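Two Cameras, One Drawer: comparing a head view and a wrist view for hand-held grippers
Student project report, robotics lab module, second year

1. What we set out to do

The plan in March was to find out which gripper was better. We had the loan of a pair of hand-held grippers for the term and a firm intention to build a rival for them out of parts. The rival, which we named Lemik in a moment of optimism, got as far as opening. Closing was to follow in a later version. By the second week the comparison had quietly become one between cameras, and this report is written as though that had been the idea all along.

The question we ended up with was a simple one. If a person opens a drawer while holding a gripper in each hand, which camera gives the more useful record of it: the one on the head or the one on the gripper? We took "useful" to mean that the tracking software could find the markers and that somebody watching later could tell what the fingers were up to.

2. Equipment

Each gripper carries printed square markers so that its position can be worked out from video. The head camera is worn on a mount that fits everybody in the group badly. Video was stored and labelled in Vidbridge, and the tracking was done by Lonia, the script left to us by last year's group along with a readme of two lines, one of them an apology.

The drawer belongs to a dressing table. We had asked for something with a plain bar handle. A dressing table has a mirror, and the mirror will come up again.

3. Method

The operator sits in front of the table, brings both grippers to the drawer edge, opens the drawer, waits, closes it and goes back to the start. We did this with the head camera recording and with the gripper cameras recording, and put both sets of clips through Lonia with the same settings. Runs where the operator dropped something or forgot which hand was left were kept in, on the grounds that throwing them out would have left us with very little. 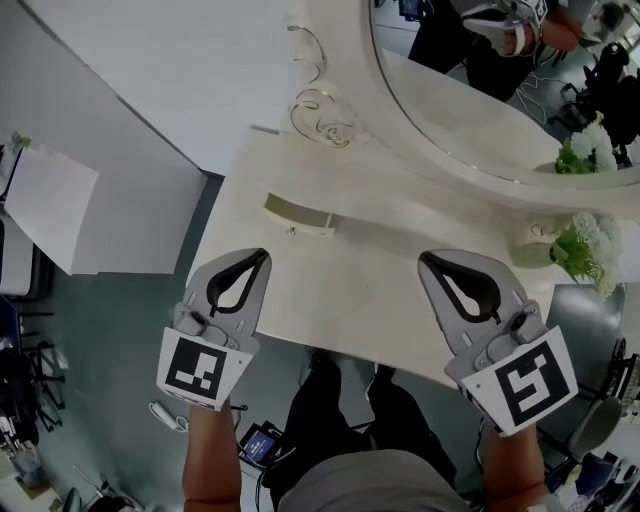
Grippers at the dressing table, and the view from a gripper camera

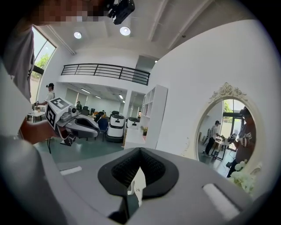
Reading time: 4 min

4. Results

We kept 3683 frames from the head camera and 2211 from the gripper cameras. The difference is mostly down to a memory card that we had been told was bigger.

The head camera did well on markers. With the hands held out over the table both cards face more or less upwards, and Lonia picked them up quickly and held on to them. It did badly on fingers. From up there the tips are small, and once they go into the handle slot you are guessing. Several of our labels say "probably gripping", a category we had not planned for.

The gripper camera had the opposite trouble. The finger sits in the middle of the view, and you can watch it meet the handle in more detail than anyone needs. The lens is very wide, though, and it takes in ceiling lights, the upper floor, other people's desks and whoever happens to be standing nearby. Straight lines bend. Lonia lost the other hand's marker whenever the operator turned the wrist, and took its time finding it again.

Then there is the mirror. Lonia has no concept of a mirror. In 14 clips it reported an additional gripper on the far side of the wall, moving with great confidence. A reflected marker ought to be rejected, as its pattern is the wrong way round, and we still can't say why some got through. Our best guess is that the matching tolerance was set too loose, by us, on the Wednesday we were trying to make everything else work.

5. Comparing the two

For knowing where the hands are, use the head camera. For knowing what the fingers are doing, use the gripper camera. We realise that this could have been predicted from where the cameras are attached.

What we had not expected was how much the operator matters. People wearing the head mount tend to look where they are going next, so the hands slide to the bottom of the picture just as the drawer starts to move. Asking them to keep their chin down helped for a few runs and produced complaints about necks. The gripper camera doesn't care where anyone looks.

6. Problems and what we would change

Cables took up more of our time than the drawer did. They hang, they catch, and they are always slightly shorter than the arm they follow. We would fix the route for each one before starting and tape it.

We would tighten the tolerance in Lonia and mask out the mirror by hand, or cover it with a sheet, a solution suggested on the last day by a visitor from the Hà project, who had been in the room for less time than it takes to boot the laptop.

We would also label as we went along. Doing it all at the end meant watching the same drawer open for most of an afternoon, and the labels get noticeably shorter towards the bottom of the file.

Lemik is in a box under the bench. It still opens.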